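Acta de la reunión ordinaria de la comunidad de regantes de Jilivura

Martes, 19:00 h, local de la calle Ignacio. Asisten la presidencia, la secretaría y 2 vocales. Se da por leída el acta anterior, que se aprueba sin cambios.

1. Limpieza de la acequia mayor. Se acuerda empezar en junio por el tramo de Jernura, que es el que más barro acumula. Cada parcela aportará una jornada de trabajo o 70 euros. El plazo para comunicar la opción elegida termina con el mes de mayo.

2. Compuerta del partidor. El presupuesto recibido asciende a 2.000 euros, montaje incluido. Varios asistentes lo consideran alto y piden una segunda oferta. Se aplaza la decisión -- mientras tanto, la compuerta se moverá a mano, como hasta ahora.

3. Turnos de riego. Se mantienen los del año pasado. Los cambios entre vecinos deberán avisarse a la secretaría la víspera.

4. Ruegos y preguntas. Se pide reparar el candado de la caseta. Se autoriza un gasto de hasta 100 euros.

Se levanta la sesión a las 20:15 h.
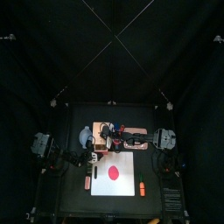 Las alegaciones a esta acta se presentarán por escrito antes de la próxima reunión.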